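Closing the Gap Between Plan and Grip

The planner at Kandard produces a new trajectory whenever the scene estimate changes by more than a set threshold. For most of last year that threshold was a single number in a config file, and the arm paid for it. Small shifts in the estimated pose of a plate would trigger a full replan in mid-reach, the wrist would hesitate, and the fingers would arrive late at a target that had not moved.

Evander Shearer, who maintains the control stack, split the threshold in two. Translation error and rotation error are now filtered separately, and the filter tightens as the gripper nears the object. Far out, the arm tolerates a noisy estimate. Within four centimeters it does not. The change took six weeks, most of it spent on logging — the old recorder stamped images on arrival instead of at exposure, which hid a lag of 41 milliseconds.

The test bench is a toy kitchen, and the standard task is short: pick up a cube, place it on a plate, let go. Shiny cookware is kept within view of the wrist camera because reflections upset the segmentation model, and a model that copes only with matte surfaces is of little use.

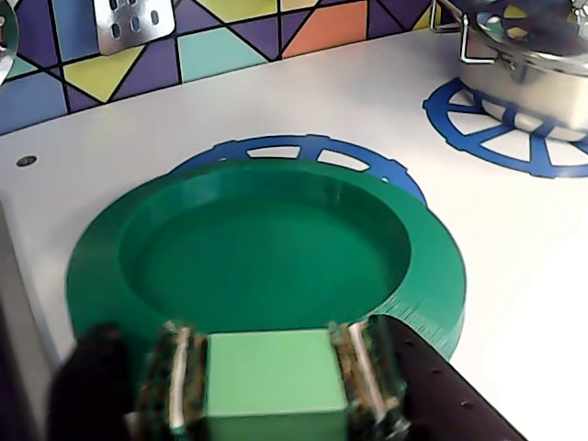 Lachlan MacAulay would have spent the six weeks elsewhere. The filter is sound, he says, but it treats a perception fault as a control fault, and a pose estimator that reported its own uncertainty would make half of the tuning unnecessary. He also wants the release check moved out of the planner and into the gripper driver, where it could run at the full servo rate.

Shearer agrees on the second point. The driver branch, called Hedis, already reads finger position and motor current in one loop and opens only when both settle. Merging it is planned for October.

On the first point they remain apart. An estimator with calibrated uncertainty needs labeled failures, and the archive holds few of them, since operators tended to stop a bad run before the recorder flushed. The logger now writes to disk every two seconds.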